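Chapter 9
Knitted Fabrics: Structure, Stretch and Care

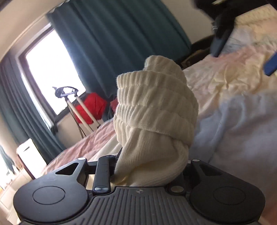 Reading time: 4 minutes

Most of the clothes in an ordinary drawer are knitted. Socks, vests, jumpers, T-shirts and tights are all made from loops of yarn, while shirts, jeans and bed sheets are usually woven from straight threads that cross at right angles. The difference explains a great deal about how clothes fit, how they wear out and how they should be washed.

Chapter 8 dealt with woven cloth. This chapter deals with weft knitting, in which a single yarn runs across the fabric and each row of loops is pulled through the row before it. Warp knitting, used for lace, net curtains and much swimwear, is left until Chapter 10.

9.1 Loops, wales and courses

A row of loops running across a knitted fabric is called a course. A column of loops running up the fabric is called a wale. When a knitted fabric is pulled sideways, the loops flatten and widen, and the fabric stretches even if the yarn itself does not. When the pull is taken away, the loops try to return to their first shape. How well they manage it depends on the fibre, the twist of the yarn and the tightness of the knitting.

Plain knit has a smooth face and a bumpier back. It curls at the edges when it is cut, a nuisance familiar to anyone who has tried to hem a T-shirt. It can also ladder: if one loop breaks, the loops above or below it in the same wale may come undone one after another.

9.2 Rib

In a rib fabric, wales that show the face of the loop alternate with wales that show the back. The face wales stand forward and the back wales sink between them, so the fabric draws in across its width and looks ridged. A rib with one face wale followed by one back wale is called 1 x 1 rib. Two of each make 2 x 2 rib, which has broader ridges.

Rib stretches much further across than plain knit made on the same number of needles, and it lies flat when cut. For these reasons it is used at cuffs, collars, waistbands and the tops of socks. Where rib has to grip firmly for a long time, an elastic yarn is often laid in with the main yarn. The elastic gathers the fabric, and the parts beside it may pucker.

9.3 A factory trial

The Siqueira mill makes school and work socks. In January its technical manager, Zsófia Vincze, compared two cuffs for a new grey sock. One was a 1 x 1 rib in cotton and nylon. The other had the same rib with a covered elastic yarn in every second course. A batch of 150 pairs was knitted, divided between the two cuffs, and given to staff at the Bondov bus depot to wear at work.

The wearers preferred the plain rib at first. Several found the elastic cuff tight by the end of a shift, and Welington Fagundes, a driver, wrote on his form that it left a mark on his leg. After repeated washing the opinions changed. The plain cuffs had begun to slip down and the elastic ones had not. The mill chose a third version, with elastic in every fourth course, and ordered yarn for 800 pairs.

The trial shows a common difficulty in textile testing. A fabric that performs well when new may perform badly later, and wearers can judge only what they have worn so far. Section 9.6 returns to this point with the results of laboratory stretch tests.

9.4 What this chapter covers

By the end of the chapter you should be able to:

identify plain, rib and purl fabrics from both sides
draw a loop diagram for 1 x 1 and 2 x 2 rib
explain why rib recovers better than plain knit after stretching
choose a suitable wash and drying method for a knitted garment
calculate percentage stretch and percentage recovery

You will need a ruler, a magnifying glass, a few pins and an old knitted garment that may be cut up. Wash the garment before the lesson.

Starter activity

Lay the garment flat and find a part that is ribbed and a part that is plain. Mark two points 10 cm apart across each part with pins. Pull each part gently sideways as far as it will go without strain, measure the new distance and write it down. Let go, wait one minute and measure again. Keep your figures, as they will be used in the calculation in Section 9.6.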